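Keeping a sorting cell on its feet

The sorting cell at Wonen's returns depot has been running since June. It has two arms, one belt and a camera on a post, and it handles 500 items on a normal day. Most of the work of keeping it going happens away from the belt, at tables where people get the mixed goods ready and practice the grips the arms will need.

Stumel, the firm that built the cell, delivered it with settings for boxes and tins. Everything else had to be worked out on site. Wire and thin metal gave the most trouble.
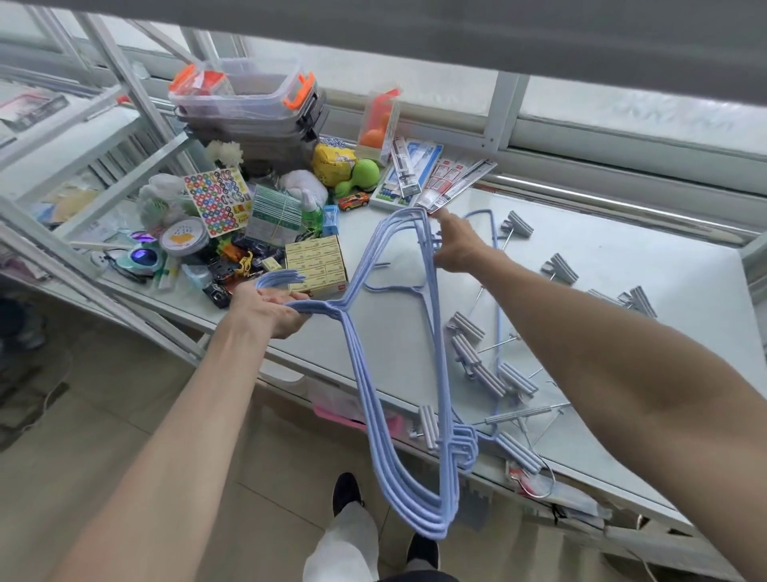 Setting up a new grip takes nearly 30 minutes. The technician handles the item by hand first, decides where the fingers should close, then enters the two contact points and runs the arms at quarter speed. Light blue hangers nested in a bundle are taken by the hooks with one hand and by an upper corner with the other, so the rest of the bundle hangs down at a slant. A single hanger lying flat gets its own entry. So do the gray clips on thin wires, which snag on each other.

Maintenance is simpler. Finger pads are wiped at every shift change and replaced after 3 weeks. The left wrist cable was rerouted last fall after it rubbed through its sleeve, and Rätsep now supplies a thicker one. The camera is recalibrated on Monday mornings with the belt stopped.

Grip number 1755 went into the library last month. It is for a shower hose, and it still drops one now and then.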